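Work mats and wooden tabletops: frequently asked questions
Last updated 2009-01-01

These are the questions that come up most often at the Dramanent counter and in the post. They cover our Stamel table mats and the care of the wooden tables they are used on. If yours isn't answered, the address is on the contact page.

Choosing a mat

What is a Stamel mat?

A flat, flexible mat for a table or workbench. It protects the wood underneath and gives you a plain surface to work on. People use them for model making, sewing, small repairs, sorting, homework and potting up seedlings. It is not a cutting mat, although it will put up with the odd slip of a knife.

What sizes do you sell?

The standard mat is 533 mm deep and comes in three widths: small, medium and large. The large one takes up most of an ordinary kitchen table, so measure first. We also cut to length from the roll, which is 3,000 mm long, and we can't join two pieces to make a longer one.

How thick is it?

2 mm. That is thin enough for the edge not to catch your sleeve and thick enough to stop a dropped screwdriver from marking a pine top. If you expect to hammer on it, put a board on top of the mat as well.

Which colours are there?

Grey, dark green and black. Grey is the one we sell most of. Small dark parts such as screws, beads and watch pins are easy to find on it, and it doesn't glare under a lamp the way white does. Black is best kept for people who work with pale thread or white plastic. The green varies a little from batch to batch, so order all your green mats together if they have to match.

Should the mat cover the whole table?

We don't recommend it. Leave a margin of bare wood on the sides you use. You will want somewhere to put a mug, a notebook or the lid of a box, and a mat that reaches the very edge of the table gets leaned on and curls. On the far side it can go closer to the edge.

Does it matter which way the mat sits on the grain?

Not to the wood. Some people like the mat square to the table and some set it at an angle to suit the way they work. If your table is in strong sun, turn the mat or move it along every few weeks, for the reason given under fading below.

Setting up the table

Where should the heavy things go?

At the back or in a back corner, on the bare wood or on a pad of their own. A lamp base, a vice or a clamp-on stand put down on the mat will leave a dent in it, and the dent can take days to come out. It also means you can't lift the mat to clean it without clearing everything off first.

If the heavy item has a flat metal base, slide a piece of thin felt under it before you set it down. Never drag it into position. Most of the scratched tables brought in to our Catacutan shop were scratched in the first five minutes, by someone moving a lamp over a bit.

How do I keep cables off the work area?

Bring them in from the back or down from above, and take them away to one side. A cable that runs along the back edge is easily forgotten about, in a good way. One that crosses the front of the mat will be caught by an elbow sooner or later. If it has to cross the mat, take it over a corner and leave it some slack, so that a knock moves the cable and not the thing it is plugged into.

Adhesive cable clips are fine on the underside of the table. Don't put them on the top. The glue pads lift oil finishes, and on some varnishes they leave a shiny square that has to be sanded out.

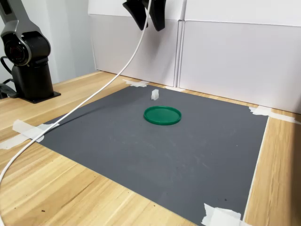

One customer in Fomard wrote to say that clips under the table had never lasted more than a month for her, and that a bulldog clip on the back edge with the cable threaded through its handles had worked far better. She adds that it comes off in a second when the table is needed for dinner. We have tried it since and it does hold well, but put a scrap of card between the clip and the wood.

Is a white cable better than a black one?

On a pale table a white cable looks tidier, and on a grey mat you can see either. The drawback of white is that it picks up grime from the table and from hands. Wipe it down with a barely damp cloth, unplugged, when you do the mat.

What sort of light do I need?

Light from the side opposite your working hand. If you have a single lamp and you are right-handed, put it on the left. Two weaker lamps are kinder to the eyes than one strong one, and they soften the shadows thrown by cables and tools. For fine work, a lamp on an arm is worth the money.

How high should the table be?

With your shoulders down, your forearms should be about level with the top. For very close work go a little higher. Most dining tables are slightly too low for soldering or beading and slightly too high for a child. A firm cushion solves the second problem.

Caring for the mat

How do I clean it?

Brush off the bits, then wipe with warm water and a drop of washing-up liquid. Wipe again with plain water and dry it flat. Don't put it in the dishwasher or the washing machine, and don't iron it, even through a cloth.

The mat arrived rolled and won't lie flat. What should I do?

Unroll it upside down on the table and put some books on the corners overnight. In a cold room it may need longer. If it still hasn't settled after two days, send it back and we will change it.

Glue has dried on it. Can I get it off?

White craft glue and most wood glues peel off once they are fully dry, so wait. Superglue is harder. Bend the mat under the spot and some of it will crack away, and the rest is there for good. Please don't use nail varnish remover. It takes the surface off and leaves a sticky patch which will then pick up everything you put on it.

Can I put hot things on it?

A warm mug, yes. A pan, a hot glue gun laid on its side or a soldering iron, no. Use a stand.

Can I trim it myself?

Yes, with a sharp knife and a metal ruler, in several light passes. Do it on a cutting board and not on the table you bought the mat to protect (this has happened more than once). Cut from the face side. We can't take back a mat that has been trimmed.

Caring for the wood

Will the mat mark my table?

On a properly cured finish it shouldn't. New finishes are the exception. If the table has been freshly oiled or varnished, leave it uncovered for at least two weeks before you put a mat on it, and longer for hard-wax oil in winter. If you're not sure, put a small offcut down in a corner for a few days and look underneath. We will send you an offcut free of charge if you ask with your order.

What about fading?

All pale wood changes colour in daylight, and most of it darkens or yellows. The part under the mat changes more slowly, so after a summer you may find a paler rectangle. It evens up in time if you leave the table uncovered. Moving the mat now and then avoids it. We have nothing in the shop that prevents it altogether, and we would be wary of anyone who says they have.

There are tiny dark specks in my tabletop. Is that dirt?

It may be dirt, or it may be the wood. Rub one with a damp cloth. If it stays and feels level with the surface, it is probably a small natural mark in the timber and there's nothing to be done, or that needs doing. If it feels raised it may be a spot of old glue or paint, which will usually come away with a fingernail or the edge of a plastic card. Blue-black specks on oak are often caused by steel wool or metal filings left on damp wood. Come and see us about those before you start sanding.

How often should I oil a wooden top?

When water stops beading on it. For a table in daily use that might be once a year, and April is a good month to do it - the windows can be open and it dries overnight. Take the mat off first, sand very lightly along the grain, wipe, oil, and wipe off what hasn't soaked in. Lay the oily cloths out flat outside to dry. Bunched-up oily cloths can catch fire by themselves.

Do you sell oil?

A plain one and a hard-wax one, in tins. Not by post.

My table has a ring on it from a wet cup.

If it is white, the damp is in the finish and it will often go on its own in a day or so. If it is black, the water has got into the wood. White rings that don't shift can sometimes be helped with a little furniture wax and a soft cloth. Black ones need sanding back.

Ordering

Can I collect?

Yes, from the Catacutan shop. Standard sizes are normally on the shelf. Cut lengths need a day's notice.

How are the mats sent?

Rolled in a cardboard tube. We don't fold them, even the small ones, as the crease never quite comes out. Keep the tube if you have somewhere to put it. A mat that isn't being used should be stored flat or rolled loosely with the face outwards.

Can I return a mat?

Within a month, clean and untrimmed, in its tube. Cut lengths can't be returned unless we have made a mistake with the measurement.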